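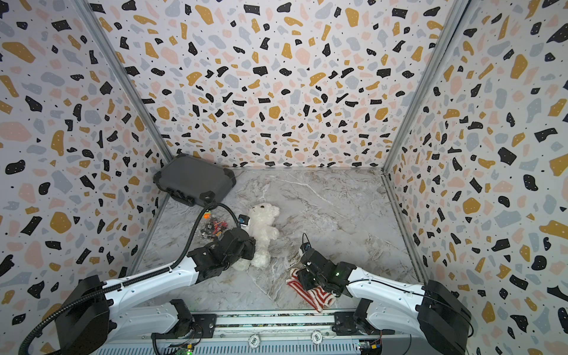

A white teddy bear and a bag of small colorful pieces, with a dark gray hard-shell case behind them.

Toy and Game Donations: Sorting Guidelines for the Fall Collection

The Sikesley Family Resource Center will accept toys, games and soft animals for its fall collection beginning Tuesday, 17th September. Last year's collection brought in 746 items, which were distributed through the Whitlock and Fallumel branches. The goal for this year is 1,000.

Households are asked to sort their donations before bringing them in. Items that arrive mixed together in one large box must be separated by staff, and this delays their delivery to the branches.

Soft toys should be washed and completely dry when they are handed over. Please check seams, eyes and noses, and remove any ribbon that has come loose. A bear with a small open seam can be accepted if the stuffing is clean; please pin a note to it so that it goes to the mending table. Soft toys with a strong odor of smoke or perfume cannot be accepted.

Sets with small parts should be packed in clear plastic bags, closed firmly, with no more than one set to a bag. Clear bags allow staff to see the contents without opening them. Write the name of the set and the suggested age on a piece of paper and place it inside, facing out. If parts are known to be missing, please say so on the same paper. Incomplete building sets are still useful and are combined at the Fallumel branch.

Hard cases are welcome, with or without contents. Latches should open and close properly. Donors who wish to have a case returned should attach a tag with a name and telephone number to the handle or lid.

Battery-operated toys should be delivered with the batteries removed. The center does not accept car seats, cribs or bicycle helmets at any time of year.

Donations may be left at the Zodholm Street entrance during regular opening hours. Donors bringing more than 5 boxes are asked to call the front desk in advance so that a cart can be made available. Receipts will be issued on request.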